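Call for participants: household survey on address history
Posted 22 Jul 2022

Brarnetti is recruiting adults aged 21 and over for a study of how people report past addresses on government forms. Fieldwork runs through October in Avden and De Smet. Each participant completes one 60-minute interview and a short written form. We need 384 completed interviews. Renters and people who have moved in the last 5 years are especially encouraged to apply. 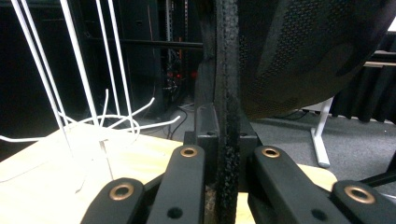

Do I need to be a citizen to take part?
Citizenship status is neither asked nor recorded.

Apply through the Skatent portal.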